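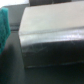
Anside is the recording kit I wish I'd had when I started teaching arms to do small fiddly jobs, and it's the thing we at Umura get the most email about. You guide the arm through a job, it saves the whole run (every camera, every joint, what the fingers were doing) and at the end you have an example your model can learn from. Most of the work is in the close-up views, and they're rarely pretty! A big pale-topped box with a shiny, scuffed dark side can take up most of the wrist view, a bit of teal cloth at the edge, everything soft. We keep runs like that. Your robot will be looking at the same kind of mush when it's working on its own, so it may as well see some while it's learning.

What you get is the recorder box, two wrist camera mounts, one stand for an overhead camera, the foot pedal, and a year of the Tkachuk review software. The arm isn't included, and neither are the cameras unless you pick the full bundle. I went back and forth on that for ages, but most people who write to me already have cameras they like and don't want to pay for mine.

The foot pedal is my favorite part. Tap once to start a run, tap again to end it, hold it down to throw the run away. Before the pedal I was leaning over to the keyboard with one hand and steering with the other, and I made a mess of plenty of good runs that way — never again. 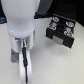 Holder on the white tabletop: four round colorful items in the corner slots, more openings in between.

If you're wondering what to start with, I'd pick something with a holder and a few small round things. Picking up from a slot and picking up from a bare table are different jobs for the fingers, and you can switch between them without moving your cameras. Turn the holder a little between runs, too. A square-on holder every time gives you a model that only knows square-on holders (ask me how I know).

Coffee pods are great for it. They're cheap, they're all close to the same shape, and the lids give the camera plenty to look at. You can ask for one by name as well, which is handy if you're recording spoken or typed instructions with your runs. "Pick up the Dark Magic" is a perfectly good instruction, and the review software keeps the wording right next to the video so you can fix a typo later.

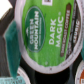 RECORDING AND REVIEW

Every camera gets its own track, and all the tracks share one clock. In Tkachuk you can scrub through them side by side, trim the dead time off either end, and mark a run as good, bad or "ask somebody." Lettering that comes out sideways in a wrist view stays sideways. We don't rotate anything behind your back, and there's a button if you'd like it turned for your own reading.

The recorder holds around 2000 runs at the default settings. Export goes to a plain folder with one subfolder per run, no special reader needed. Up to 8 cameras can be plugged in, though I've never used more than four myself and my desk was all cables by then.

I also get asked how much to move things. My habit is to put the object down somewhere new every single run, near, far, off to one side, and to start the arm from a different spot as well.
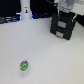 Long reaches across open table are worth having in the set, even if they feel dull to record. So are the runs where you come in a bit crooked and fix it halfway. Leave the fix in! A model that has only ever seen clean grabs has no idea what to do after a sloppy one.

FITTING AND SHIPPING

The wrist mounts come with 7 adapter plates. Check the fitting list before you order, and if your arm isn't on it, send me a photo of the flange and I'll tell you if one of them will do. Kits ship from our Sernbridge workshop, and the next batch goes out in July.

Setup questions come straight to me, Arsen Pavliuk, through the contact form. Mornings are best.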